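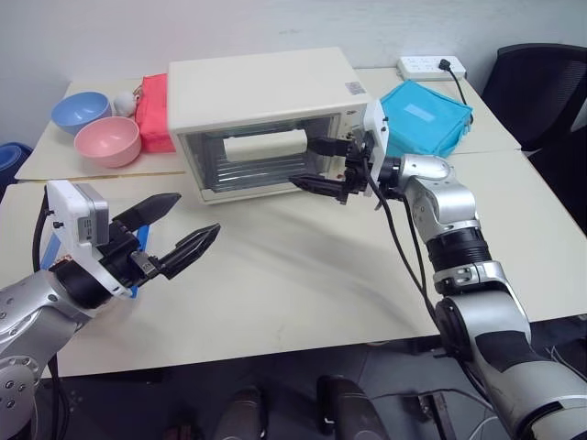 Detorach gripper comparison: second progress report
To: Ravinder Melnyk, Vachon program office
9 September 2018

You asked for fewer adjectives this time. The comparison is on schedule, the spending is slightly under, and the oven door remains the hardest thing we own.

Both arms now carry the same black two-finger gripper, with a camera module on each wrist. We had planned to keep the Skuvwood fingers on one side for contrast. They shut well enough on cups and bowls, then slid along the door handle as if it had been buttered, so they went back in their box after 400 attempts. The Ciltitz controller has stayed in for both arms. Its manual runs to 401 pages and mentions stopping on page 11.

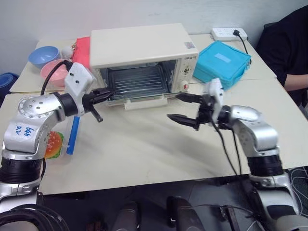

Progress Report No. 2

Opening the door is the part we can report on with a straight face. The handle is a plain bar and the fingers close on it squarely if the approach is level. Coming in at a slant, they push the door instead of pulling it, and the arm reports success with great confidence. We have asked the controller to be more modest.

Closing is slower. The wrist cameras lose the handle when the door is down flat, and the approach then depends on the head camera, whose opinion of depth is generous. A new calibration is being written.

Still to do before the October review: around 500 more door attempts, the cable routing at both wrists, and a decision on softer fingertips. The fingertips are within the current budget. A second oven would be too, if you were feeling kind.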